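Samov task planner, a month in: a review from the disassembly bench

26/01/2018

I've been putting off writing this because every time I sat down to do it another update landed, but Marcelle Barbier asked me twice at lunch what I thought of Samov and my answer got so long that I may as well type it up. So, for anyone weighing up a planner and perception package for small-scale electronics teardown, this is what a month with it has been like!

Quick background. We take old office desktops apart for parts, and the arm does the boring bits: lids, screws, memory, coolers, processors. Before Samov we ran Carkitz with a pile of our own scripts bolted on top. Carkitz did the motion side nicely but had no idea what it was looking at, so every new case model meant an afternoon of me teaching points by hand and swearing. Samov promises to do the looking and the planning in one place, with a behavior tree editor you can drive from a browser.

Install took me a morning. The docs are decent until you reach hand-eye calibration, where they suddenly assume you already know everything (page one of that chapter mentions a "standard offset file" and then never says where it lives — it's in the templates folder, you're welcome). Once I found it, calibration itself was painless and has held up well. I redo it on Mondays out of habit.

The part I like best is the landmark matcher. You don't have to train it on a whole board. You tag the things that stay put, like the heatsink mounting holes, the socket bracket and the big blue slot, and it works out the board's pose from whichever of those it can find. On Dell boards it's really good. It will happily lock on even when the drive cage is hanging over one corner and the fan shroud is covering another, and that used to kill our old template matching stone dead. 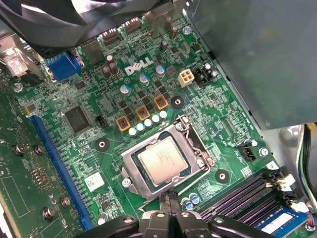
Wrist view over the socket on one of the Dells, processor still in its bracket.

What it doesn't love is shiny metal. Processor lids and socket brackets throw reflections all over the place, and with the default settings the matcher would sometimes swing the pose a few degrees because it had decided a highlight was an edge. There's a slider called "specular tolerance" that helps a lot. Turn it down well below the default, save it in the cell profile and not the job profile, and restart. If you save it in the job profile it gets overwritten the next time you load a tree, and yes, I lost most of an afternoon to that.

Planning is a mixed bag. Collision checking around the case walls is careful, maybe too careful. The default clearance leaves the gripper almost nowhere to go between a drive cage and the memory slots, and you get the dreaded "no valid approach" in red. I made a second clearance profile just for inside the case and the arm has been much braver since. Planning time is fine for us. If you're on a production line with a clock running I'd want you to test it on your own hardware first, because it does sometimes sit there and think.

The behavior tree editor is lovely, I have to say. Drag, drop, connect, done. Anatole Coste had never touched one before and he had a working "find screw, approach, check, back off" branch by the end of his first day. You can pause a tree halfway, nudge the arm, and carry on from the same node, and I use that constantly. My one gripe is that undo only goes back 200 steps and counts every little drag as a step, so if you're a fiddler like me it runs out faster than you'd think.

Logging is where I get grumpy. Every run writes its own folder with camera frames, poses and planner output, great, but there's no search. None! We had 3,000 folders by the second week and the only way to find the bad ones was to scroll. Josiane Mallet wrote a little export to Filex so we can filter by error code, and support told me something similar is coming, with no date attached.

Support, by the way, has been friendly and pretty quick. Séverine Moulin over there answered my calibration question the same day and admitted the chapter needs a rewrite.

Would I buy it again? Yes, for mixed batches of desktops, where teaching by hand is eating your week. If you only ever see one model of case, Carkitz and a few taught points will do the job for less money. I haven't tried Samov on laptops yet. Baptiste Fleury wants to, so if he gets anywhere I'll add his notes under this one.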